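Wandton Chores, README

Last touched: March. Read this before you load anything, half the mail we get is answered below.

What it is
Recordings of a two-arm table setup doing small household and shop-floor jobs. Picking up, turning over, handing across, putting down. Recorded at our Clurkunside room. The question we started with: can a machine do a chore yet, start to finish, with no person stepping in? Short answer, some of them, on a good day. Long answer is the rest of this file.

What's in it
1000 episodes, teleoperated by people
131 episodes of the policy running on its own, failures kept in
Joint positions, gripper opening, head camera video, a one-line text label per episode
Notes from the operator where they bothered to write any

Not in it: audio, force readings, depth. We had depth for a while and it was bad on anything shiny, so it's gone. Don't ask for it, we deleted it.

Job list (folder names)
block_lift
block_handover
cloth_fold_half
cup_upright
screws_to_tray
lid_on
wipe_patch

block_lift and block_handover are the ones most people want. They look dumb. Pick up a wrapped block, maybe pass it to the other hand. But it's the bottom step under every parcel, every lunchbox, every carton on a packing bench, and if a policy can't do it there is no point asking about dishes.
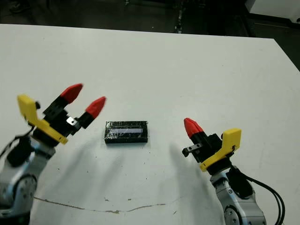

Åsmund Magnusson, with Ayane Sakamoto
Wandton Chores maintainers

Block wrap is black and glossy and it throws light back, the pale strip worse than the rest. Overhead light on a white table, so exposure drifts when the arms come in. We left it alone. Kitchens are like that too.

Fingertips are the red tapered ones on both sides. Good on edges and small parts, poor on wide flat things, the block wants to pivot when only the tips have it. Operators learned to go in low and square. The policy sort of learned that. Look at the first few autonomous block_lift runs and you'll see it go in high, pinch a corner, lose it, then try the very same thing again.

Table marks: the brownish line near the front edge and the little stains are on the tabletop, they're not lens dirt. Please stop masking them out. One of the early models used the line as a landmark and fell apart when we shifted the camera, wich is worth knowing if you train on this only.

How the chores went
Counting a success = object ends up where the label says, no human touch, inside the time limit. Autonomous runs only.

block_lift: works most of the time
block_handover: works if the first grip was good, otherwise no
cup_upright: fine with the mug, bad with the paper cup (crushed)
lid_on: gets the lid there, doesn't press it down. We count that as fail
screws_to_tray: slow. Painfully slow. Gets there
wipe_patch: moves the cloth over the patch. Cleans it? Not really
cloth_fold_half: no

Time limit is 80 seconds for everything but screws, which get 100. A person does any of these in a few seconds while thinking about lunch. Keep that in mind when you see a sped-up demo clip from anybody, including us.

So, household chores? Not yet, from where we sit. Shop floor is closer. Parts come in the same shape, same bin, and someone can set up the bench to suit the arms. A kitchen drawer doesn't do that for you. Ayane thinks the gap is mostly touch, I (Åsmund) think it's mostly recovering after a slip. We have argued about it long enough that both views are in the notes folder, go read them there.

Labels
Written by the operator right after the episode, lower case, one line. Some are sloppy. "pick block" and "lift block" mean the same thing. "block pass" is handover. Left and right are always the robot's left and right. A batch early on had it backwards, fixed in the current version, if you have the old zip throw it out.

Splits
There's a train list and a held-out list in the splits folder. Held-out has different object positions but the same room, same table. So a good held-out score tells you about this table. It says nothing about your table.

Known problems
Timestamps skip on a few wipe_patch episodes, the list is in bad_times.txt
Right gripper opening reads slightly off zero when fully closed
Video and joints out of sync by a frame or two in places, haven't found out why
Cables wander into view in the lower corners, this is normal
Shadows from the arms move over the object, color-based trackers hate it
Two versions of the loader in the repo, use the one in tools, the other one is Wada's and only reads the Skindora format

Skindora format
Older project, same arms, different bench. If you have Skindora files, the convert script in tools does most of it. Gripper values need flipping. Check by eye before training, please.

Use
Research and teaching OK. Commercial, write first. Don't use this to claim a robot is safe near people, nothing in here tests that.

To do
more cloth
second table, darker top
redo lid_on with a press step
clean up the label spelling (Ayane)
write down the camera calibraton properly (me, sorry)

Bug reports go in the tracker with the episode name. Without the episode name we can't do anything with it.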